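Plallier Kitchen Cell, Safety Meeting
Minutes, Monday, 2 pm

Present: Védís Ásgeirsdóttir (chair), cell operators, Nodex maintenance
Apologies: Þorgeirsson (insurers)

1. Previous minutes
Agreed with one correction: the stop button check is weekly, and was wrongly recorded as monthly.

2. Right arm fault
The right arm lost its grip position during the mug routine in run 338. The controller showed the fingers closed when they were still open. The arm carried on to the next step and pushed the mug tree over. One mug was broken. There were no injuries, but an operator had been leaning in to move a plate shortly before.
Maintenance found a worn connector where the cable passes the elbow. It had done about 4000 cycles. The left arm connector was also checked and showed early wear.
The operator's log had two earlier warnings from the same joint. Both were cleared at the panel and not reported.

3. Discussion
Védís asked why the arm did not stop on contact. Maintenance said the force limit had been set to 83 for the oven door work and left there. It is now back at 60. Operators asked for the limit to be shown on the start screen. Rindesura will be asked for a price, as the screen software is theirs.
There was some disagreement about reaching in between steps. The chair ruled that hands stay out unless both arms are paused.

4. Actions
Replace both elbow connectors: Nodex, before the next full run.
Report every joint warning, cleared or not: all operators.
Write up the reaching-in rule and post it at the cell: Védís.
Send fault report to Þorgeirsson: Védís.

5. Any other business
The spare gripper fingers have still not arrived. Maintenance to chase.

Next meeting: Monday, same time.
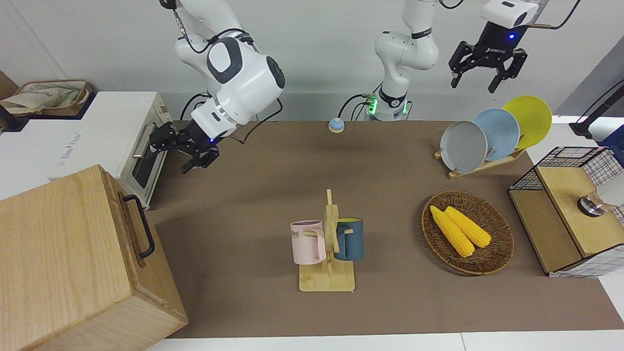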